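How do I wash a stuffed animal without ruining the fur?

October
Posted by Rania Hattar

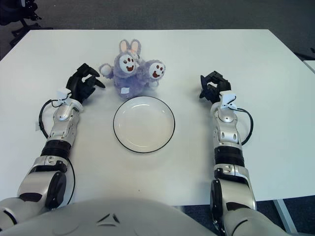

So my daughter is four and she will not sleep without her stuffed bunny, and it has reached the point where I can smell it from the hallway. It's been to daycare, to my mother's house, under the car seat, and last week it got half a cup of peach yogurt down the back. I wiped that off with a baby wipe and I think I made it worse, because now there's a stiff patch.

The tag has washed out to nothing, so I have no idea what it says. My sister put one of her kids' bears through on hot and the fur came out like an old bath mat, and there were tears for 2 days. I really don't want to repeat that! We have a top loader with the tall post in the middle and a regular dryer. Can I just throw it in? Also, how long will it take? I need it back by 7:30 at night or none of us are sleeping.

Jihad Geagea

You can machine wash most of them, but I'd go easy with that kind of washer, the post really yanks things around. Put it in a zippered pillowcase (or a regular one tied shut with a hair elastic), add a couple of towels so it isn't banging around by itself, and run it cold on delicate. Use maybe a third of the detergent you'd normally use. Soap left in the fur is what makes it stiff, and I bet that's your yogurt patch too, a mix of sugar and whatever is in the wipes. Dab that spot with cool water and a drop of dish soap before it goes in.

Before any of that, squeeze it all over. If you feel a box or anything crunchy inside, don't put it in the machine, just clean the outside with a damp cloth. Same if it feels like little beans and the seams are going.

The fur gets ruined in the dryer more than in the wash. Heat melts the tips and you can't undo it. I roll mine up in a dry towel and kneel on it, then swap towels and do it again, then stand it in front of a fan. Brush it with a soft baby brush while it's still damp and again when it's dry. If your dryer has a no-heat setting you can give it 90 minutes on that, but check the middle after, the stuffing stays wet way longer than the outside. Start right after breakfast and you've got a decent shot at bedtime. A thick one might need overnight, so I'd have a backup plan.

MacPherson31

just buy a second one and swap them. we have 3 of the same dog and he has never noticed

Ullden

Cold wash, pillowcase, fan, same as above. I'd skip fabric softener, it made ours feel greasy. A spoonful of baking soda rubbed in dry and vacuumed off with the hose helps with the smell if you can't get it away from her long enough to wash it.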